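Visit report: hand-held grippers at Wedberg

In January I went with Urs Berchtold to Wedberg, to see how they record clothes handling before a robot is bought. Our laundry service Prilura must decide this spring if we order an arm from Schnyder or first only the hand-held tools.

Hannelore Mösli received us at 2 in the afternoon. She told us that their budget was planned wrongly in the first year. Almost all money went into the arm, and for the recording work there remained very little. Now they plan 35 percent of the sum for grippers, spare fingers and paid hours of the people who hold them. Urs wrote this number down immediately.
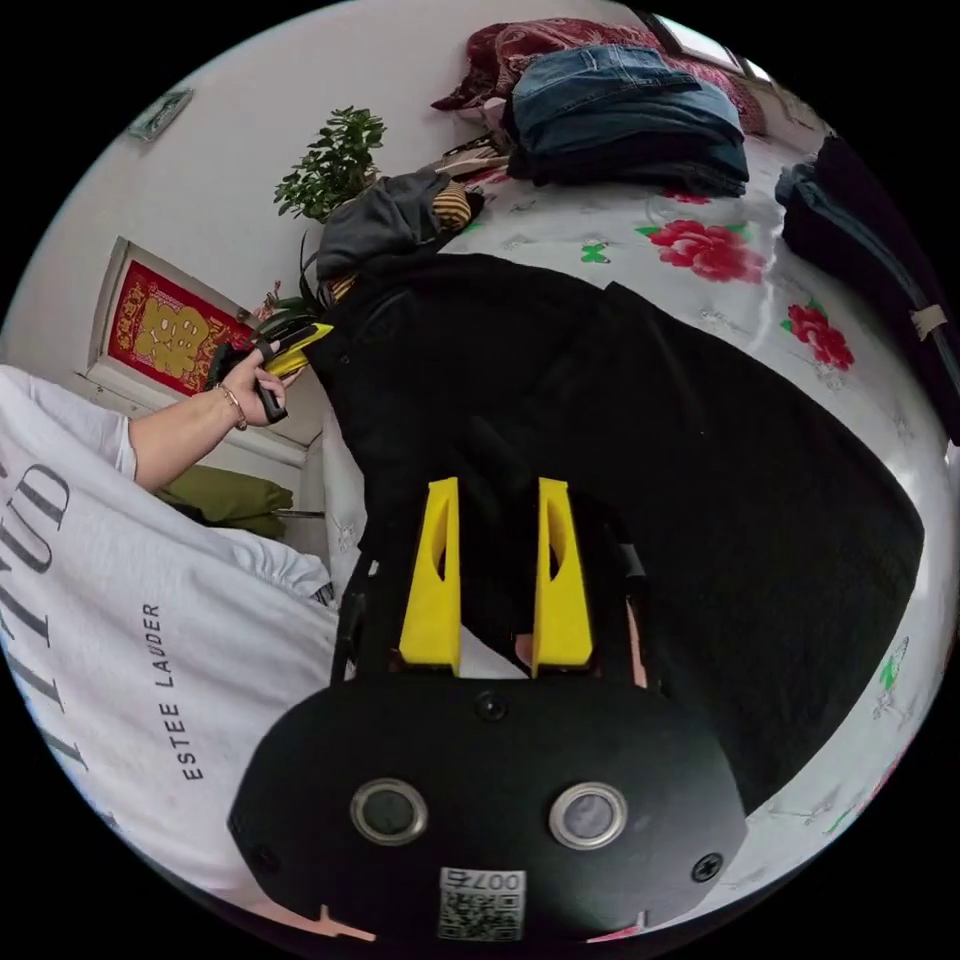
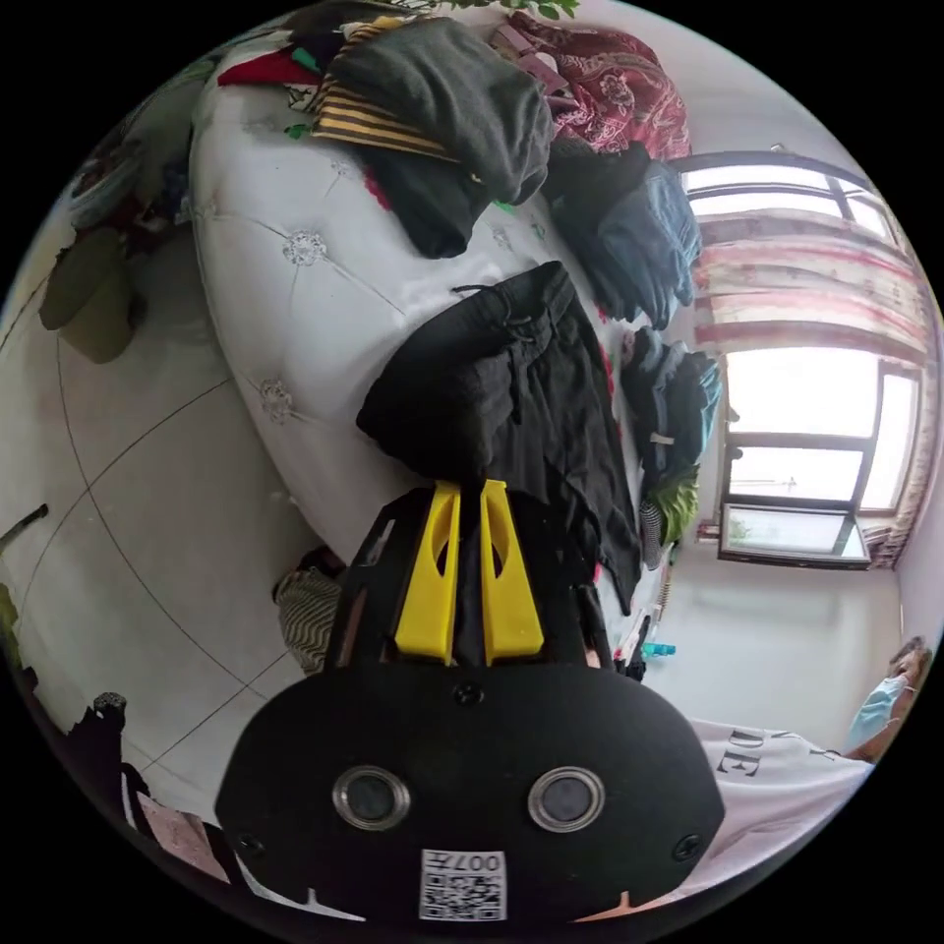
Black grippers with yellow fingers, at work over a bed with clothes.

I asked about spare parts. Fostik, their supplier, sells the fingers in pairs, and the delivery takes four weeks, so one should order them together with the tools. Training of a new person is two days.

For our plan I propose the following: two grippers now, the arm from Schnyder in the next budget. Urs would prefer to ask for a second offer before, and I agree with him. Still open is who pays the transport if a tool must go back for repair. Mrs. Mösli will send us her cost table.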